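Janeiro, quase onze da noite

Querido diário (ainda me sinto ridícula a escrever isto, mas a Liette Carrier diz que sem cumprimento não é diário, é lista de compras),

Hoje foi o primeiro dia em que consegui entender uma conversa inteira na padaria. Inteira! A senhora perguntou se eu queria o pão fatiado, eu disse que sim, ela perguntou se era para hoje ou para amanhã, eu disse que era para os dois, e ela riu-se e disse qualquer coisa sobre o frio, e eu respondi. Sobre o frio! Com um verbo no tempo certo! Saí de lá com o pão debaixo do casaco e uma vontade enorme de telefonar à minha mãe, só que em casa dela eram horas de sesta e a sesta da minha mãe é sagrada.

Estou em Nivville há tempo suficiente para já ter um supermercado preferido e um passeio que evito (o da farmácia, que gela sempre primeiro). O francês continua a sair-me aos bocados. De manhã sou quase fluente, a meio da tarde já troco os géneros todos, e à noite falo por gestos. A Liette, que me dá aulas na mesa da cozinha em troca de eu lhe ensinar português, inventou agora um método novo: cada aula tem um tema e só se pode falar daquilo. Na passada foi o corpo humano e aprendi a dizer cotovelo, que já esqueci. Desta vez calhou-nos tudo o que vai à mesa e à boca.
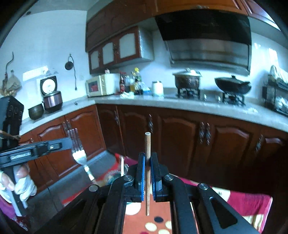

Foto: Liette Carrier

Fiquei presa logo na primeira palavra. "Baguette". Eu a insistir que baguette é pão e ela a insistir que também é o pauzinho chinês, e a varinha da fada, e a batuta do maestro! Como é que uma língua decide que isto é tudo a mesma coisa? Depois pensei no português e calei-me, porque tive de lhe explicar a manga, que é fruta e é de camisa, e ela olhou para mim com aquela cara de quem ganhou a discussão sem abrir a boca. Apontei no caderno: baguette, feminino, desconfiar sempre.

O caderno, aliás, está quase no fim. Comprei-o na papelaria Boveten no dia em que cheguei, tem 200 páginas e eu achei um exagero, achei que ia durar até à reforma. Pois já vou na penúltima secção e a letra está cada vez mais pequena para poupar espaço. Tenho de lá voltar, mas quero um igual, com a mesma capa verde e o elástico, e da última vez só havia cor-de-laranja. Não consigo aprender subjuntivo num caderno cor-de-laranja, sei que não consigo.

E a propósito do subjuntivo, que desgraça. Eu tinha a mania de que por falar português ia ter a vida facilitada. Em parte tenho, "que eu seja" e "que je sois" são primos direitos. Mas depois vem o "espero que", que em português puxa o conjuntivo como toda a gente sabe, e em francês não puxa nada, fica ali no indicativo muito descansado. A Liette diz que é porque os franceses, quando esperam, já contam com aquilo. Não sei se é verdade ou se inventou na hora, mas gostei tanto que escrevi na parte de dentro da capa.

A aplicação do telemóvel, a Tellance, continua a mandar-me avisos passivo-agressivos. Hoje de manhã informou-me de que já sei 758 palavras. Fui ver a lista e estão lá "rinoceronte", "notário" e "paraquedas", e não está "esfregona", que é o que eu precisava quando entornei o café na entrada do prédio. Tive de dizer ao vizinho de baixo "a vassoura com cabelos molhados". Ele percebeu! Emprestou-me uma e tudo. Mas agora cumprimenta-me sempre com um sorrisinho nas escadas e eu acho que passei a ser a rapariga da vassoura com cabelos.

Mas voltando à aula. A seguir vieram as colheres, e eu descobri que ando há meses a dizer "cuillère" de uma maneira que ninguém diz. Eu carregava nos dois eles como se fossem portugueses. Repeti a palavra tantas vezes que deixou de ser palavra e passou a ser um barulho. E ainda por cima há a de café, a de sopa e a de pau, e de cada vez a Liette obrigava-me a fazer uma frase completa, com sujeito, verbo e complemento, como na escola primária.

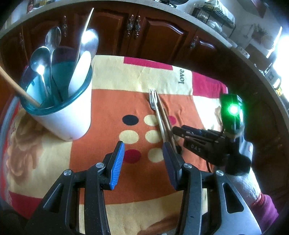
As "cuillères", a minha palavra maldita da semana.

Vinguei-me na hora do português. Pus-lhe à frente "colher" e "colher", a que se mete na sopa e a que se faz às maçãs, e mandei-a dizer "vou colher com a colher". Coitada. Abria o "e" onde não devia e fechava-o onde fazia falta. A seguir pedi-lhe "pão" e ela disse "pau" cinco vezes seguidas, cada vez mais alto, como se o problema fosse de volume. Chorei a rir. Ela também, quando lhe expliquei o que estava a pedir na pastelaria sempre que ia a Lisboa.

O ditongo nasal é mesmo a nossa arma secreta. Disse-lhe para pôr um dedo no nariz e sentir vibrar, que foi como a minha tia ensinou um namorado inglês que teve (o inglês nunca aprendeu, mas ficou com muito jeito para o fado, vá-se lá perceber). Ao fim de um bocado saiu-lhe um "pão" quase perfeito e ela ficou tão orgulhosa que o repetiu ao telefone à irmã, sem mais explicações. A irmã desligou.

Tenho estado a pensar nisto de ser outra pessoa em cada língua. Em português sou despachada, interrompo toda a gente, digo piadas. Em francês sou uma senhora muito educada que concorda com tudo, porque discordar exige orações subordinadas. No trabalho acham-me calma! Eu, calma! A minha irmã ia cair da cadeira. Às vezes tenho medo de que, quando finalmente souber falar, as pessoas fiquem desiludidas com quem aparece.

O exame é daqui a 7 semanas. Preciso de 70 pontos para poder inscrever-me no curso da tarde e no teste de treino a parte oral correu-me bem, a escrita assim-assim e a compreensão auditiva foi um enterro. Puseram a gravação de um homem a anunciar atrasos de comboios com um eco de gruta, e eu só apanhei "desculpem". Marquei a resposta que tinha a palavra "desculpas" e estava errada.

Para a próxima aula o tema é o tempo e as estações, escolhido por mim, a pensar na senhora da padaria. Quero ir para lá com três frases sobre a neve já prontas e uma sobre o vento, de reserva. A Liette emprestou-me também um romance do pai dela, de um autor chamado Lau que eu não conhecia, com as margens todas riscadas a lápis. Li a primeira página antes do jantar e procurei tantas palavras no dicionário que a sopa arrefeceu. Mas percebi que há um barco, e uma viúva, e que a viúva não gosta do barco.

São horas de dormir. Amanhã tenho de passar na Boveten antes do trabalho, e se só houver cor-de-laranja, paciência, forro-o com papel de embrulho.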